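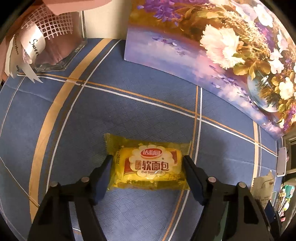 Kalberg Sewing and Mending Circle
Minutes of the June meeting

Start: 6:30 p.m., upstairs room
Chair: Ibrahim Ogunleye
Minutes: Aksel Ladefoged
Apologies: received from two members and read out.

1. Minutes of the last meeting
Accepted with one correction. Under item 4, "interlining" should read "interfacing."

2. Matters arising
The walking foot for the second machine has arrived and fits. The old one is in the drawer marked Spares. The buttonhole attachment is still missing. Members were asked to check their bags at home.

The iron has been descaled. It still drips on the highest steam setting. Agreed to use it on medium until the next meeting and then decide whether to replace it.

3. Money
Balance at the end of last month was $300 after rent. Aksel reported that the thread order has been paid and is already out of that figure. Needles are getting low in size 90. Agreed to buy more, plus one pack of denim needles, from petty cash.

4. Mending day at Borkden
The library at Borkden has offered the front room again, 10 a.m. to 3 p.m. Last time 33 items were brought in. Most were jeans with worn inner thighs or blown knees, followed by coats with broken zippers. Several people had to be sent home because we ran out of time.

Discussion on how to handle zippers. Ibrahim said full zipper replacements on lined coats took up one machine for most of the day and should not be taken on the spot. There was some disagreement. One member felt that a coat zipper is the repair people most need and can least do themselves. Agreed: sliders and stops will be replaced on the day. Full replacements will be written down and done at a regular meeting, with the owner supplying the zipper.

Also agreed:
Items must be washed before they are brought in. This goes on the poster in larger type than last time.
Limit of two items per person until 1 p.m.
Hand darning gets its own table near the window.
Pressing station to be set up away from the door, on a separate outlet from the machines.

The poster will be drafted by Aksel and sent around for comment. 200 copies were thought to be too many, but the print shop charges the same for fewer, so 200 will be ordered.

5. Denim patches
Ibrahim passed around three sample knees: one patched from behind with machine darning, one with a patch on top and a turned edge, and one with rows of running stitch. The machine-darned knee was the flattest. The turned-edge patch was bulky at the side seam, and it was suggested that the inner leg seam be opened a few inches first so the leg lies flat on the machine bed. Someone asked whether the seam should be restitched flat-felled as on the original. General view was that a plain seam, finished with zigzag and topstitched, is good enough for work pants.

Members are asked to save legs from jeans that are past mending. Sort by weight, please, and leave out anything with a lot of stretch. The blue bin is full of stretch denim already and it does not hold a patch well.

6. Fabric donation from Nornberg
A shop in Nornberg is closing its curtain department and has offered the remnants. Samples were looked at. The cotton lining was wanted by everyone. The heavy blackout fabric was not wanted by anyone except for one length to cover the cutting table. Ibrahim will reply and arrange pickup. Nothing over 5 yards to be accepted, as there is no shelf space.

7. Pattern library
The Kamolrat apron pattern has come back with the pocket piece missing. It will be retraced from a finished apron. Borrowers should count the pieces against the list on the envelope before returning. Tracing only, no cutting of the originals.

8. Any other business
The overlocker was left threaded with white and the tension on the left looper had been changed. Please set the dials back to the marks.
Request for a session on fitting waistbands. Put down for September.

Meeting closed at 8:15 p.m.

Actions
Ibrahim: reply to Nornberg, confirm times with Borkden library
Aksel: poster draft, needles, retrace pocket piece
All: look for the buttonhole attachment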